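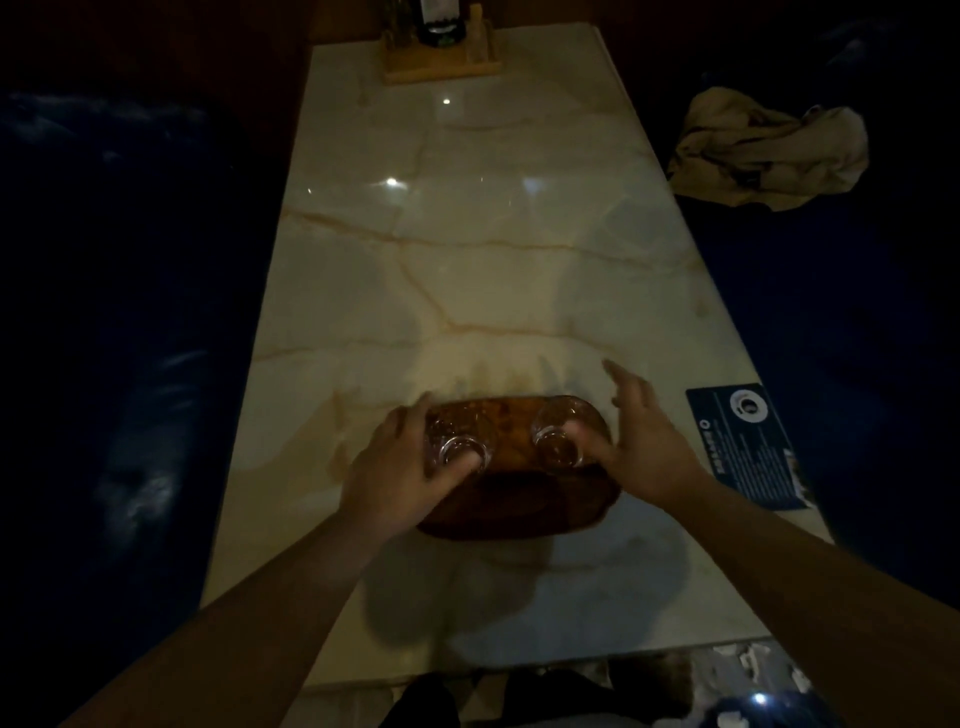

Widad Dabbas wrote to me in May that a glass stored upside down is a glass somebody has already touched in the wrong place, and that she would sooner see a little dust in hers. She had read my short item on table settings at Cledeck, where I said in passing that I liked finding the tumblers turned over on their tray when I sat down. Her letter ran to 2 pages. I have gone back and forth on it, and I still think she is wrong, though she is right about more than I expected.

Take the wrong-place argument first. A person turning a tumbler over onto a tray will usually take hold of it from above, by the base, or let it roll through the palm. If it goes down base up, the hand ends on the base. Nobody drinks from the base. The trouble starts when the glass comes to the table right side up and gets picked up by the rim, fingers curled over the edge, two or three glasses to a hand. I see that in every second restaurant I eat in, including good ones. Given the choice, I want the hand on the end I don't use.

Her stronger point is the tray. A rim that sits face down is touching something, and a tray gets wiped less often than a glass gets washed. I worked six years in the dining room at Uniyal, and I can't dispute this. We had 50 trays and we washed them at closing. In between they got a cloth, and the cloth had been on the tables. If you are going to stand rims on a surface, that surface has to be treated as part of the glass. It should go through the machine with the glasses. Most places don't do it, and Widad has every right to hold that against them.

The other trouble is water. A tumbler set upside down while it is still wet has no way to dry. The air inside stays damp, a ring forms under the rim, and when you lift the glass there is a puddle where it stood. On a smooth glass tray the rim can even hold on for a moment before it lets go. A ridged mat fixes this in a kitchen, but a ridged mat looks like a kitchen, and I understand why owners leave it out of a booth with a marble table. The answer is to dry the glasses first. It takes a clean cloth and some 6 minutes for a full rack.

Marble is its own argument. It is a handsome thing to eat off and a poor thing to leave water on. Lemon juice and wine will etch the polish, and plain water left standing can leave a mark too. I would put a tray under glasses on any marble table, whichever way up they are. A tray with no lip worth the name, carried out with drops still on it, does very little for the stone. The table wants wiping before anyone sits down, and again after the glasses are set, with a dry cloth and not the damp one from the last table.

Widad's own practice, she says, is to keep her tumblers upright in a closed cupboard and rinse each one before use. At home that is fine. I do nearly the same. But a booth is not a cupboard. People walk past it, coats are shaken out beside it, and somebody leans over to reach the vinegar. An open glass that waits there from four in the afternoon until eight collects whatever comes down. A turned glass collects it on the bottom.

There is also the small matter of what the turned glass tells you. At Kondero the upright tumblers are filled with water the moment you sit, whether you want it or not. A glass left base up is waiting to be asked for. You turn it over yourself when you are ready — or you leave it alone, and it goes back clean.

I have written back to Widad and conceded the tray.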